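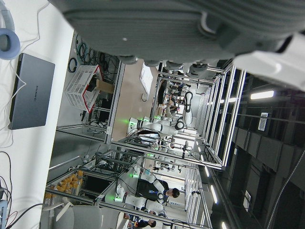 How to wipe an old laptop before you sell it or give it away

Print this page | E-mail this page
14 comments | 21 shares

Quick version for people in a rush. Got a buyer coming Thursday, wrote this while doing mine. Windows 10 or 11. Macs are different, look elsewhere.

Set aside an evening. Most of it is waiting.

1. Plug it in
Charger in, and leave it in. A reset that dies halfway is a pain to fix. Take out any USB sticks and memory cards while you're at it - I lost a perfectly good SD card that way once, went off in the slot with the laptop.

2. Copy your stuff
External drive or cloud, whichever. Check these folders: Documents, Desktop, Downloads, Pictures. Then the ones people forget:
- browser bookmarks (export to a file)
- saved passwords
- e-mail stored on the machine, if you use a desktop mail program
- game saves
- fonts you paid for
- scanned tax papers, usually in some odd folder the scanner made for itself

My Pictures folder had 3414 files in it. Took ages. Start this before dinner.

3. Check the copy
Open a few files from the drive on a different computer. Not just the names, open them. Big video files are the ones that go wrong, so try one of those.

4. Sign out of things
Anything with a device limit. Music apps, office software, photo editors, video services. Some of them count the old laptop as "yours" for months and then you're stuck writing to support. My Tresterora backup account did exactly this, took two e-mails to get the slot back.

Deauthorize first, uninstall second. Other way round doesnt work with some programs.

5. Write down your license keys
Paper is fine. Also the recovery key if the drive is encrypted. Save that one somewhere that isn't the laptop.

6. Run the reset
Settings, then System, then Recovery, then Reset this PC. (On Windows 10 it's under Update & Security.)

Pick Remove everything. Not Keep my files.

Next screen, click Change settings and turn on Clean data. Easy to miss. Without it the files can be pulled back with a free tool. With it on, the reset is a lot slower - mine ran roughly three hours on a hard drive. SSDs are much quicker.

Then Next, Reset, walk away. It restarts several times. Black screen for a while is normal. Don't hold the power button.

7. Stop at the welcome screen
When it asks for your country or region, stop. Shut it down there. The new owner does the setup with there own account.

8. Remove it from your Microsoft account
From another computer or your phone. Sign in, Devices, find the old one, Remove. Turn off Find my device too if it's still listed.

9. Clean the outside
Off and unplugged. Slightly damp microfiber cloth for the lid, dry one after. Soft brush for the keys. Sticker glue comes off with a bit of rubbing alcohol, but try a corner underneath first, some coatings go cloudy.

10. Pack it
Charger in its own bag so the plug doesn't scratch the lid. If you're mailing it, two inches of padding on all sides and insurance. I paid extra for cover up to 300 dollars and slept fine.

If it won't boot at all
Can't reset, so take the drive out. Usually a few screws on the bottom cover. Keep the drive or destroy it, and sell the rest for parts. Say so in the listing.

Comments are open below, I check them most evenings.

Share this | Print | E-mail to a friend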